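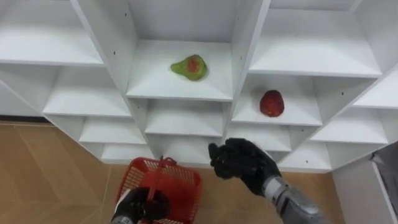
Fruit-picking practice with the Pralow kit: basket in the left hand, a pear and a strawberry still on the shelves.

13th May
By Liesl Lüthi

Pralow is our remote-control kit for two-armed robots, and it's the piece of equipment I'm happiest to put my name to. You wear a headset and a pair of light gloves, you see what the robot sees from its own head, and when you close your fingers, the robot closes its fingers. That's the whole idea! Everything else on this page is detail, but I like detail, so there's plenty of it.

Shelf work is where I'd start anyone. One arm holds a basket, the other goes and gets things, and the person driving has to think about both at once. The first time I tried it I let the basket drift while I was reaching for a strawberry, and I had to start over with my left hand somewhere near my knee. By the next afternoon I'd stopped thinking about my left hand at all. Pears are easy to see and awkward to hold (go for the fat end, and go from above if the shelf gives you room). Strawberries want a much lighter touch, and you'll want the grip limit turned down before you practice on real ones.

What's in the case

The set comes with a headset, two gloves, a foot pedal, the base station and a cable long enough to let you stand well back from the robot. The case with everything in it weighs 33 pounds. Spare glove liners are in the lid pocket. Please wash them by hand – the dryer shrinks them.

The pedal is my favorite part. Press it and the arms follow you; lift your foot and they stay where they are while you shake out your shoulders or scratch your nose. Press again and the robot picks up from its own position, so it doesn't jump to match yours. Tap twice and you mark the end of a try. Bad tries can be thrown out on the spot with a long press, or kept with a note if you'd like the robot's learning software to see what a missed grab looks like.

Hand guiding

You can also leave the headset in the case and move the arms yourself. Switch the base station to GUIDE, take hold of the forearm just behind the wrist and walk it through the motion. It's slower, and I wouldn't use it for anything with a basket, but for a single reach into an awkward compartment it's lovely. Both ways of working save to the same kind of file, so you can mix them in one set.

How many tries?

Leonidas Alexiou, who wrote most of the Pralow recording software, likes 49 good ones for a simple pick before he trains anything. I've had decent results with fewer when I moved the fruit to a different shelf each time. Move the fruit! Change the height too, and start your hand from a few different places.

Battery life is 2 hours for the headset and 11 for the gloves. The base station runs from the wall.

Pralow works with the Udov and Drakos arm controllers as shipped. Prastum controllers need the adapter plate and a settings file, which we'll send with your order if you tell us which version you have.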